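# Two fingers and a handle: talking with Awuor Odera about the Tister

*Thu 20 December*

Awuor Odera had three Tisters on her kitchen counter when I arrived, one of them in pieces. "Don't worry, that one's fine, I'm just changing the pads," she said, and then kept changing them the whole time we talked. She does it without looking. I tried it myself later and dropped two screws under the stove.

The Tister is a hand-held gripper: two black fingers on a white body, with a camera that sees what the fingers see. You carry it around a home and do ordinary things with it, and the recordings go to people who want to teach a robot arm the same jobs. Ostora, the small company behind it, began renting out the kit in February, and Odera has been running home sessions with it for most of the time since. She isn't on their staff. She rents her units like everybody else, which is partly why I wanted to talk to her.

What does she like about it? "The weight!" she said right away. "I came from a bench setup where the arm was bolted to a table and you brought the world to it, one mug at a time. With this I walk into a bedroom and I'm working in five minutes." Her kit comes to 700 grams with everything attached, and she has opinions about every one of them. The first version put too much of the load out past the wrist. Igor Vaněk, who designs the mechanical parts, moved the heavier bits back toward the hand after she and a few other renters complained, and she says her forearm noticed the same afternoon.

"Igor reads everything you send him," she said. "I wrote a long grumpy email about the trigger on a Friday night, and he wrote back with a drawing. A drawing! With arrows."

I asked about the fingers, because to my eye they look very wide for picking things up. She laughed and held one up against her own thumb. The broad flat pads are what sold her on the kit, she said, because so much of what people want done at home involves cloth. Sheets, towels, sleeves, the corner of a duvet. A narrow tip pinches fabric and then slides off it, while a wide pad gets a proper hold and keeps it. She's had less luck with coins and with anything lying perfectly flat on a hard surface. "Playing cards, forget it. I've told them. They know."

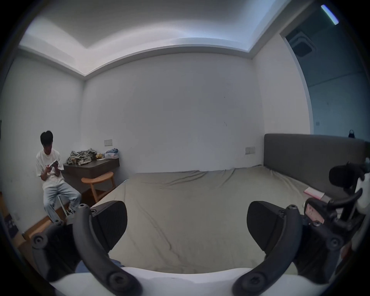
Bedrooms are Odera's favorite rooms to record in, and she could talk about them all day (she very nearly did). "A kitchen has hard edges everywhere, and the robot people love that. A bed is one enormous soft thing and it never looks the same twice." She likes a plain fitted sheet like the khaki one here, with its creases bunching up toward the wall, because wrinkles give you something to work on: smoothing, tugging, picking up a fold between the pads. And she leaves people's stuff where it is. That pile of camouflage clothes on the desk is just the sort of thing she hopes to find when she walks in, and so is the pink book by the headboard. "Somebody lives there. If you tidy first, you've recorded a hotel."

Her longest project so far was for Drodamano, a firm that wants a robot to change beds in guest houses. It came to 286 recordings in 42 homes, and she remembers a surprising number of the duvet covers. Nizar Geagea, who checked the files at the other end, sent back a list of the ones he couldn't use. Most had the same fault: she'd been moving too fast. "You do it at the speed your own hands go. Then you see it played back and it's a blur. Now I hum. Slow songs only."

So what would she change? She had an answer ready for that too. The wide lens bends everything near the edges of the picture, and it took her a couple of weeks to stop aiming by the screen and go back to watching the pads themselves. She'd like the little display a bit brighter for rooms with big windows. The carrying case is too small by the width of one cable, so the cable lives in her coat pocket. And the printed guide skips from charging to recording with nothing in between, so she wrote two pages of her own, which Ostora now sends out with her name on them.

By then the third Tister was back together. She squeezed the trigger a few times, listened to it, tightened something by a quarter turn and handed it to me so I could try picking up a dish towel. I got it on the second go and was ridiculously pleased. She told me to do it again, slower.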